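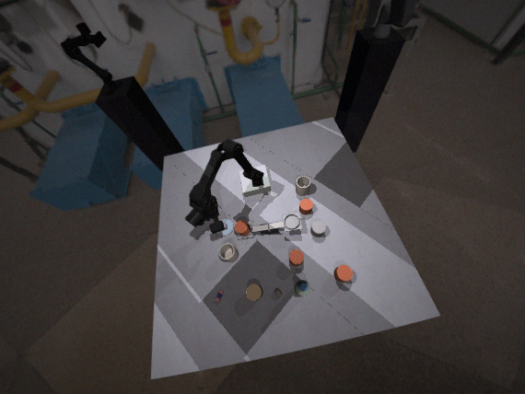
静脈穿刺の練習用モデル、院内の手づくりで研修医全員に行き渡る

地域の中核病院として長く親しまれてきたケルコモン病院の研修センターで、この五月から、採血や点滴の手技を学ぶための腕の模型が、研修に参加する全員に一つずつ手渡されるようになりました。これまでは高価な市販の模型を順番に使い、自分の番がまわってくるまで廊下の椅子で待つのが当たり前だったそうですから、先輩の看護師さんや医師のみなさんからは「うらやましいわねえ」という声がずいぶん聞こえてきます。

模型をつくったのは、同センターで教育用教材を担当しているパンカジ・ラワットさんです。もともとは臨床工学技士として透析室に勤めていた方で、針を刺す側と刺される側の両方の気持ちがわかるというのが、ご本人のひそかな自慢なのだとか。三年前に教材の係へ移ってからは、壊れた模型の修理を頼まれるたびに中を開けて構造を調べ、これなら自分たちの手でも何とかなるのではないかと考えるようになったといいます。

「クレビス」と名づけられたこの模型は、腕の芯にあたる部分を3Dプリンターで出力し、その上に細いゴム管を通して、やわらかなシリコーンの皮膚をかぶせたものです。芯には溝が切ってあり、管の深さを三段階に変えられます。浅いところを走る見つけやすい血管で自信をつけてから、指で押してようやくわかるような深い血管に進めるわけで、このあたりは、透析室で大勢の患者さんの腕を見てきたラワットさんならではの工夫と言ってよいでしょう。管には赤く色をつけた水を流しておきます。うまく入れば針の根元にすっと赤い色が上がってきますので、初めて成功した研修医の方が思わず声をあげてしまうこともしばしばだと聞きました。

いちばん手間どったのは皮膚だそうです。最初の試作品は硬すぎて、針を刺すと消しゴムのような手ごたえがしたといい、次のものは反対にやわらかすぎて、数回使っただけで穴から水がにじんできました。配合を少しずつ変え、病棟の看護師さんに目をつぶって触ってもらい、「これはお年寄りの腕」「これは若い男の人ね」などと言い当てられるところまで持ってくるのに、ひと冬かかったとのこと。出来上がった皮膚は、同じ場所の近くに平均して300回ほど針を刺したところで交換の目安になります。交換するのは皮膚と管だけで、芯はそのまま使い続けられますから、材料費もぐっと抑えられました。

今回配られたのは36個です。内訳は、今年の研修医に26個、残りは新人の看護師さんの研修と予備にまわされました。出力はセンターの奥にあるプリンター二台で行い、夜のうちに動かしておいて、朝、出勤してきた人が仕上がった芯を取り出すという段取りで進めたそうです。表面のざらつきを紙やすりで落とす作業には、事務の方まで昼休みに加わってくださったといいますから、なんともほほえましい話ではありませんか。

使い心地について研修医のお一人に伺うと、「家に持ち帰って練習できるのが何よりありがたいです。ただ、食卓に腕を置いておいたら母に叱られました」と笑っていらっしゃいました。もちろん、持ち帰る際には針は付けず、固定の仕方や駆血帯の巻き方、血管を指でさぐる練習だけに使う決まりになっています。針を使う練習はこれまでどおり、指導者のいる研修室で行います。

指導にあたるベテランの先生方の受け止めはさまざまで、本物の腕は動きもするし、患者さんは痛がりもするのだから、模型で慣れすぎるのも考えものだという意見も出ています。ラワットさんもその点はよく承知していて、「人の腕の代わりになるとは思っていません。初めて患者さんの前に立つ朝に、手の震えが少しでも小さくなればいいのです」と、穏やかに話してくださいました。同センターでは、研修医が模型で練習した回数と、実際の採血での様子を照らし合わせる調査も秋まで続け、結果は院内の発表会で報告する予定です。

近隣の施設からの問い合わせも届き始めています。すでにバジュワ看護専門学校では試用が決まり、夏の実習前の授業で使われるほか、小児向けの細い腕の模型「デレント」についても、両者で一緒に開発を進めていくことになりました。子どもの腕は血管が細いうえに皮下の感触も大人とはずいぶん違うため、皮膚の配合はまた一からやり直しになるそうです。ラワットさんは「次の冬もシリコーンをこねて過ごすことになりそうです」とおっしゃりながら、どことなく楽しそうなご様子でした。

なお、次の土曜日の午後一時から四時まで、同センター二階の研修室で模型の体験会が開かれます。医療関係者のほか、看護や医療の道を考えている高校生のみなさんと保護者の方も参加できます。参加費はかかりませんが、定員は100名ですので、ご希望の方は早めに研修センターの窓口へお申し込みください。上履きは用意してありますが、袖をまくりやすい服装でお越しいただきたいとのことです。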